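Kunstlederjacke

Eine Kunstlederjacke ist ein Oberbekleidungsstück, dessen Außenmaterial aus einem beschichteten textilen Träger besteht. Sie folgt im Zuschnitt meist den Formen der Lederjacke oder des Hemdes, unterscheidet sich von diesen aber in Gewicht, Atmungsaktivität und Pflege.

Material und Aufbau

Als Träger dienen Gewebe, Gewirke oder Vliese aus Polyester, Baumwolle oder Mischfasern. Darauf wird eine Deckschicht aus Polyurethan (PU) oder Polyvinylchlorid (PVC) aufgebracht. PU-Beschichtungen sind weicher und leichter, PVC-Beschichtungen dichter und in der Kälte steifer. Die Narbung wird geprägt oder über ein Trennpapier übertragen. Glatte, glänzende Oberflächen werden auch als Lackoptik bezeichnet – der Übergang zum eigentlichen Lackkunstleder ist fließend.

Schnitt und Verschluss

Verbreitet sind Bikerform, Blouson und Hemdjacke. Die Hemdjacke übernimmt vom Oberhemd den Umlegekragen mit spitzen Ecken, die Passe und die durchgehende Knopfleiste. Die Passennaht verläuft quer über die Brust- oder Rückenpartie und nimmt Spannung aus dem Schulterbereich auf. Geschlossen wird die Leiste mit Knöpfen oder Druckknöpfen. Letztere werden durch das Material genietet und benötigen eine Verstärkungseinlage, weil die Beschichtung sonst am Rand der Stanzung einreißt.

Knitterverhalten

Knicke bilden sich in der Deckschicht deutlicher ab als in einem unbeschichteten Gewebe. Auf glänzendem Material treten sie als helle Linien hervor, vor allem an der Vorderseite. Zum Glätten wird die Jacke mit der Vorderseite nach oben auf einer weichen Unterlage ausgebreitet, der Kragen umgelegt und die Leiste gerade ausgerichtet. Die Ärmel liegen dabei flach und ohne Verdrehung.
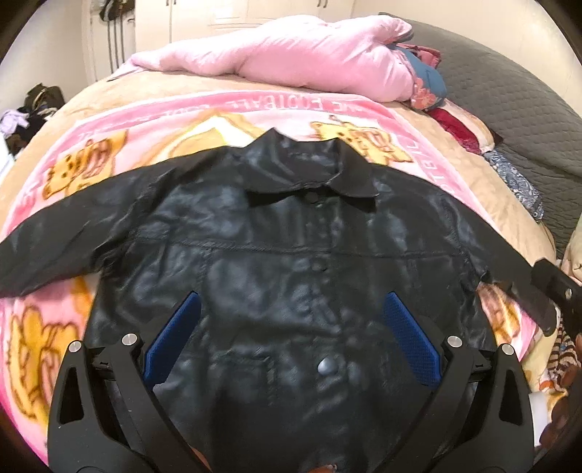

Pflege und Lagerung

Die Oberfläche wird mit einem feuchten Tuch und milder Seifenlösung abgewischt. Lösungsmittel greifen die Beschichtung an. Gebügelt wird, sofern das Etikett es zulässt, nur von links, bei niedriger Temperatur und mit Zwischenlage. Zur Aufbewahrung eignet sich ein breiter Formbügel. Scharf gefaltete Stücke behalten die Bruchkante oft dauerhaft. Lackartige Oberflächen können bei längerem Kontakt aneinander haften und werden daher mit Seidenpapier getrennt.

Alterung

PU-Beschichtungen unterliegen der Hydrolyse. Feuchtigkeit und Wärme spalten die Polymerketten, die Deckschicht wird klebrig oder blättert ab. Betroffen sind zuerst Kragen, Ellenbogen und Ärmelsaum. Eine Reparatur mit Flüssigleder ist nur kleinflächig möglich.

Siehe auch: Kunstleder, Lederjacke, Druckknopf, Passe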